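# Prulenness: simulated kitchen episodes, wrist view

12 shares | 3 comments

Prulenness is a set of rendered kitchen manipulation episodes kept for checking annotation rules. It holds 2,136 episodes across 58 kitchen layouts. All frames come from the simulator; there is no real-world footage in this release. The data card is maintained by Jucélia Damasceno at Flunulberg.

## Scope

The set covers short tasks at counter height: reaching into open containers, approaching appliance doors, turning knobs. The rules below apply to every episode and override the older Leclerc notes where the two differ.

## Rule 1: Label what the frame supports

Annotators work on single frames first and on the clip second. A frame label names only objects that can be identified from that frame. If a container runs past the frame border, the label is "container, partial" and its contents are labeled separately. Reflections and flat pale surfaces inside a glossy container get the tag "surface, unresolved" unless a second view settles the question.

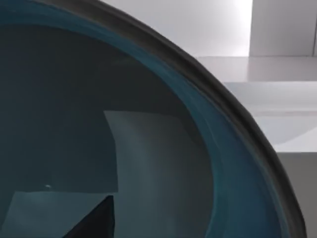 Specks smaller than the minimum mask size are not masked. They go in the comment field with an approximate position. Do not delete them from the render and do not smooth them out. A cleaned frame no longer matches its stored depth map and fails the checksum.

The gripper is always masked, including when only a fingertip shows. Missing fingertip masks were the most common error in the last audit, in 410 frames.

## Rule 2: Contact and approach

"Approach" means the fingertip is moving toward the target and the simulator reports zero contact force. "Contact" needs a nonzero force reading. Image overlap between finger and target is never enough for a contact label. Handles, doors and control panels are separate targets, even when they belong to one appliance. 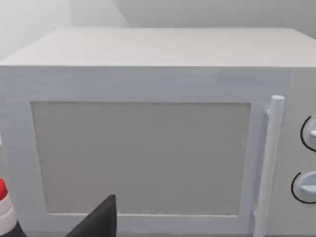
Appliance state (open, closed, on, off) is read from the joint values in the episode file. Where the joint value is missing, write "unknown". Do not infer a state from knob position alone. Two of the Pever layouts have knobs with no printed marks, and their zero angle differs from the other layouts.

## Rule 3: Review

Each batch is 20 episodes. A second annotator checks the full batch without seeing the first set of labels. Disagreements on object name go to the reviewer. Disagreements on contact are settled by the force log and need no discussion.

## Known issues

- Upper cabinets in several layouts cast a shadow on the wall that segmentation tools mark as an object edge.
- White appliances against white walls give weak boundaries. Use the depth channel.
- Comment fields from before September are free text and have not been converted.

## Changes

Send corrections with the episode ID and frame number. Requests without a frame number are closed.

3 comments | 12 shares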